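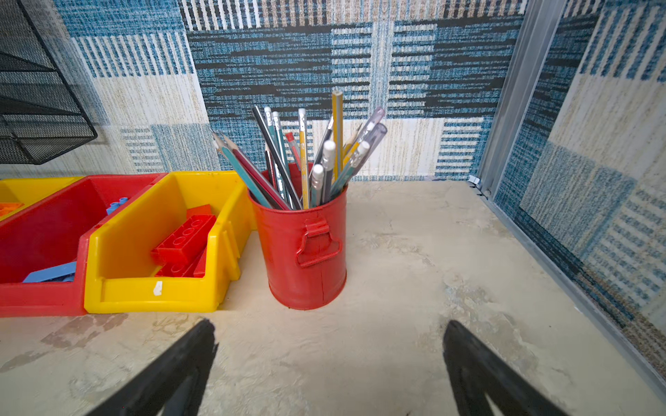 Pencils and pens share one red metal bucket.

Keeping a Shared Worktable in Order
Household Guidance, Volham Resident Services

Residents are asked to leave shared tables ready for the next household. Pencils are to be returned to the bucket after use. Broken leads should be sharpened before they go back, and dry pens discarded.

1. Give each color a bin
Building bricks are sorted by color and kept in open bins along the back of the table. The bin need not match its contents – consistency matters more.

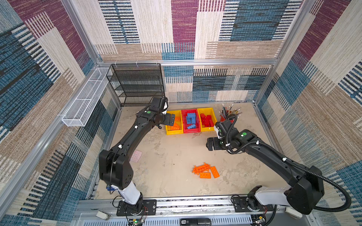 Blue bricks in the red bin, red bricks in the yellow bin at right.

Bins should be filled no higher than the rim. Larger collections, such as the 800-piece set on loan from the Mondier room, are to be divided before sorting.

2. Clear one color at a time
Gather all bricks of a single color, return them to their bin, and proceed to the next. Joined bricks should be separated first.
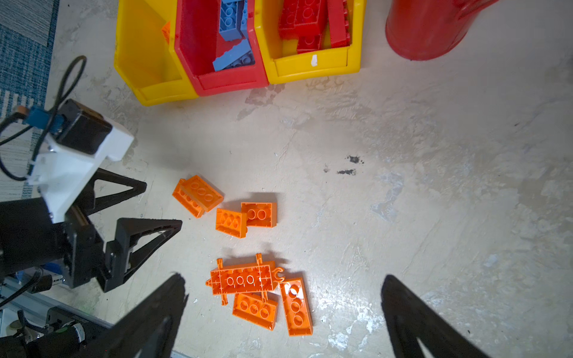
3. Wipe the surface
Use a damp cloth and mild soap. Questions may be directed to Jannik Wiegand at the front office.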